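Countertop shelf riser

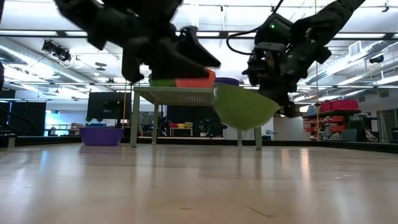 Overview

A countertop shelf riser, also sold as a cabinet shelf, helper shelf or dish rack shelf, is a small freestanding rack with a flat top and legs. It is set on a table, on a counter or inside a cupboard to make a second level for bowls, plates, mugs and jars. The top may be solid, made of wire, or perforated, and most household models have four legs. Risers differ from draining racks in having no slots or pegs to hold dishes on edge and usually no drip tray.

Construction

Most risers are made of coated steel, stainless steel, bamboo or molded plastic. Steel models are usually powder coated, with white, black, gray and soft greens among the usual colors. On a perforated top, the holes reduce weight and let air reach the underside of anything stored upside down. Small bowls with a narrow foot sit more steadily on a perforated sheet than on widely spaced wires, where the foot can slip between two rods.

Legs are either fixed, folding or removable. Folding legs lock with a bent wire or a tab and are the part most likely to loosen with use. Rubber or plastic caps are often fitted to the feet to keep them from marking glossy surfaces. Caps are sold separately as spares by some makers, including Nekside.

Use with bowls

Bowls are commonly kept on a riser in short stacks, grouped by size or by color. Bowls of the same shape nest closely and take up little more room than a single bowl. Bowls of different shapes may jam or lean, and are better kept in separate stacks side by side. Color grouping is common in households that own mixed sets, such as green, orange and purple bowls, where each color may mark a size or a family member.

A stack is normally loaded from above, with each bowl lowered level onto the one beneath. Heavy stoneware is placed over the legs and lighter pieces toward the middle, where a thin top bends most. The space underneath is used for flat items such as plates, lids or cutting boards. A bin or tub next to the riser is often used for items that do not stack.

Sizes

Household risers are sold as single units or in nesting pairs. The Rudetti line lists 6 models, 5 of them in steel and one in bamboo. Matoušek makes a version with clips that join two units end to end. The Ollevora riser was withdrawn in December after a change of supplier and later returned with thicker legs.

Care

Coated steel is wiped with a damp cloth and dried. Chips in the coating can rust, most often around the holes and at the leg joints. Abrasive pads dull the finish.

See also

Dish drainer
Plate rack
Nesting bowls

Page last edited 2024-11-16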